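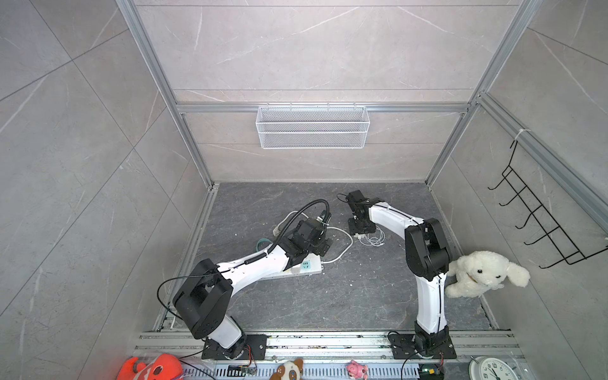 *Abb. 4: Zwei Roboterarme mit weißen Gliedern und schwarzen Gelenkgehäusen vor hellgrau marmorierten Kacheln.*

## 4 Lobzitate auf Fortsetzungsbänden: Was die Daten hergeben

### 4.1 Ausgangspunkt

Dass Pressezitate auf dem Umschlag die Kaufentscheidung lenken, gilt in der Literatur zur phantastischen Jugendliteratur weithin als ausgemacht. Geprüft wird die Annahme selten. Sie wandert von Einleitung zu Einleitung, meist mit Verweis auf die Arbeit von Kenneth Agbayani, der sie seinerseits vorsichtiger formuliert hatte, als man ihm heute zuschreibt. Agbayani spricht an der einschlägigen Stelle von einer »denkbaren Signalwirkung«. In der Rezeption ist daraus eine Wirkung geworden, und in zwei neueren Handreichungen für Verlagspraktiker sogar eine messbare.

Der vorliegende Abschnitt fragt enger. Er betrachtet ausschließlich zweite Bände von Reihen, also Bücher, deren Publikum zum größeren Teil schon feststehen dürfte, bevor der Umschlag gestaltet ist. Wer den ersten Band von *Trorkness* nach dem Sturz der Brückenwächterin zugeklappt hat, will wissen, ob sie überlebt. Was eine Zeitung über die Prosa denkt, wird ihn vermutlich wenig kümmern. Gerade auf solchen Bänden wird jedoch besonders laut gelobt, und häufig gilt das Lob gar nicht dem Buch, auf dem es steht.

### 4.2 Korpus und Kodierung

Das Korpus umfasst die Umschlagtexte von 173 zweiten Bänden. Aufgenommen wurden nur Titel, deren erster Band im selben Verlag erschienen war; Neuausgaben mit verändertem Umschlag blieben unberücksichtigt, ebenso Hörbuchhüllen. Die Auswahl geht auf die Bestände zweier Stadtbibliotheken zurück und ist damit alles andere als eine Zufallsstichprobe. Bibliotheken kaufen, was verlangt wird. Reihen, die nach dem zweiten Band eingestellt wurden, dürften unterrepräsentiert sein, und ausgerechnet an ihnen ließe sich die Frage nach der Wirkung des Lobs am ehesten studieren.

Kodiert wurde für jedes Zitat, ob es sich erkennbar auf den vorliegenden Band, erkennbar auf den Vorgänger oder auf keinen von beiden bezieht. Als erkennbar galt ein Bezug, wenn der Titel genannt wird oder der Satz eine Handlung anspricht, die nur in einem der Bände vorkommt. Jonalyn Dizon hat 40 Umschläge unabhängig ein zweites Mal kodiert. In fünf Fällen kam sie zu einem anderen Ergebnis, jedes Mal bei der Kategorie »kein erkennbarer Bezug«. Die Abweichungen wurden besprochen und zugunsten der strengeren Lesart entschieden. Man kann das für ausreichend halten. Uns scheint es eher ein Hinweis darauf, dass die Kategorie selbst unscharf ist und bei einer dritten Person womöglich wieder anders ausgefallen wäre.

### 4.3 Befunde

Auf 85 der untersuchten Umschläge steht mindestens ein Zitat, das sich erkennbar auf den ersten Band bezieht. Die Verlage verfahren dabei unterschiedlich offen. *Drarus: Das zweite Siegel* überschreibt den Block mit »Stimmen zu Band eins« und lässt keinen Zweifel aufkommen. Bei *Wallholm* fehlt eine solche Überschrift. Dort steht das Lob für den Vorgänger unmittelbar unter der Inhaltsangabe der Fortsetzung, im selben Schriftgrad, und nur wer beide Bücher kennt, bemerkt, dass die gerühmte »Szene im Salzkeller« im zweiten Teil nicht vorkommt.

Ein Sonderfall ist *Mangundap*. Der Umschlag bringt einen Auszug aus dem Roman mit Seitenangabe, darunter ein einzelnes Adjektiv in Anführungszeichen und den Namen eines Blogs. Ein Adjektiv ohne Substantiv hat keinen Gegenstand. Es kann den Roman meinen, die Reihe, die Übersetzung oder die Karte im Vorsatz, und ob man es als Rezeptionszeugnis überhaupt zählen soll, war in unserer Kodierung bis zuletzt strittig. Wir haben es gezählt - ohne große Überzeugung.

Auffällig ist außerdem der Wortschatz. Die Zitate sprechen von Sog, von Atemlosigkeit, von durchlesenen Nächten. Über Figurenzeichnung oder Sprache erfährt man kaum etwas. Daraus ist wiederholt geschlossen worden, die Kritik messe phantastische Jugendliteratur allein am Tempo. Der Schluss trägt nicht. Zitate auf Umschlägen sind von Werbeabteilungen ausgewählt, oft auf ein Drittel des Satzes gekürzt, und geben über die Kritik ungefähr so viel Auskunft wie ein Filmtrailer über die Arbeit des Drehbuchautors. Wer etwas über die Maßstäbe der Rezensenten wissen will, muss die Rezensionen lesen. Für die Zitate auf *Wallholm* haben wir das getan: Der Satz vom »unwiderstehlichen Sog« stammt aus einer Besprechung, die im folgenden Absatz den Mittelteil als zäh bezeichnet.

### 4.4 Zur Frage der Wirkung

Ob das geliehene Lob den Absatz der Fortsetzung fördert, lässt sich mit diesem Material nicht beantworten, und wir misstrauen Arbeiten, die es mit vergleichbarem Material dennoch versuchen. Das übliche Verfahren vergleicht Bände mit und ohne Zitat anhand ihrer Platzierung in Bestenlisten. Zitate bekommen aber vor allem jene Fortsetzungen, deren erster Band besprochen wurde, und besprochen wird, was sich verkauft oder mit einigem Aufwand beworben worden ist. Ein Zusammenhang zwischen Zitat und Platzierung wäre also auch dann zu erwarten, wenn keine einzige Leserin den Umschlag je umdrehte.

Dizon hat eingewandt, die Zitate könnten sich an Käufer richten, die selbst nicht lesen, etwa an Großeltern, die im Februar ein Geburtstagsgeschenk suchen und mit dem Namen der Reihe nichts verbinden. Der Einwand ist plausibel. Er würde auch erklären, weshalb der Bezug auf den falschen Band so selten stört: Die Beschenkte kennt ihn, die Schenkenden kümmert er nicht. Belegt ist davon nichts. Eine Befragung an der Ladenkasse müsste zudem mit der Neigung rechnen, eine Kaufentscheidung im Nachhinein besser zu begründen, als sie getroffen wurde.

Ähnlich zurückhaltend beurteilen wir den Versuch, Leserforen als Ersatz heranzuziehen. In den Diskussionsfäden zu *Trorkness* wird der Umschlag durchaus kommentiert, es geht dort allerdings fast ausschließlich um die Titelillustration und darum, dass die Rückenhöhe nicht zum ersten Band passt. Die Zitate kommen nur als Gegenstand des Spotts vor. Foren versammeln freilich Personen, die ihre Ausgaben nebeneinander ins Regal stellen und Abweichungen im Millimeterbereich bemerken. Von ihnen auf die übrige Leserschaft zu schließen, hieße eine schlecht begründete Annahme durch eine zweite zu ersetzen.

Festhalten lässt sich vorerst nur die Praxis selbst: Fortsetzungen werden häufig mit dem Lob für ihre Vorgänger beworben, und die Kennzeichnung dieses Lobs ist uneinheitlich. Agbayanis Begriff der Signalwirkung verwenden wir im Folgenden deshalb nur in Anführungszeichen. Abschnitt 5 wendet sich den Inhaltsangaben zu, bei denen sich wenigstens der Bezug auf den jeweiligen Band eindeutig bestimmen lässt.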